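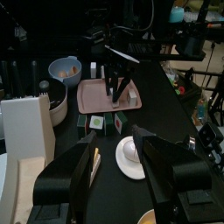 We get more letters about the Zindano table linen than about anything else we sell, so we finally sat down and put everything we know about it onto one page. Get comfortable, it runs on a bit!

The Zindano is a plain woven tablecloth in washed linen, made for tables that get used every day. It comes off the loom fairly stiff, then goes through a long, slow wash before it's cut, and that wash is what gives it the soft, slightly rumpled look people write to us about. You can iron it if you like a crisp edge (some of our customers do, and it looks lovely), but most of us here shake it out, smooth it down with our hands and call it done.

## Sizes and colors

There are 5 colors at the moment: oatmeal, slate, moss, brick and a deep navy we call Kustside. The navy was meant to be a summer color only, but so many of you asked for it again in April that we gave in and kept it on.

| Size | Seats | Hem |
|---|---|---|
| Small square | two | narrow |
| Medium oblong | four to six | mitered |
| Long oblong | eight | mitered |

Every cloth hangs down with a drop of 18 centimeters when the table matches the size on the label. If you like a longer drop, go up one size and don't worry too much — linen is forgiving, and a little extra at the ends looks generous.

Matching napkins are sold in packs of 2. Our heavier cloth, the Trummer, uses the same dyes, so you can mix the two on one table without the colors arguing.

## Washing

Wash it cool with similar colors and skip the bleach. For oil or candle wax, scrape off what you can with a blunt knife first, then dab on a little dish soap and leave it for a while before it goes in the machine. Red wine wants cold water, and quickly. We've had a Kustside cloth on the lunch table in our workroom for years and it has met all of these, often in the same week.

Hang it to dry if you have the room. A tumble dryer on low is fine too, but take it out while it's still a touch damp.

## Ordering

Each dye batch makes 600 cloths, and shades can shift a little from one batch to the next. If you need several that match, please order them together or send us the batch number from the hem tag. Nereo table runners ship separately, so they may turn up before or after your cloth.

Unwashed cloths can come back to us for exchange, folded however you can manage.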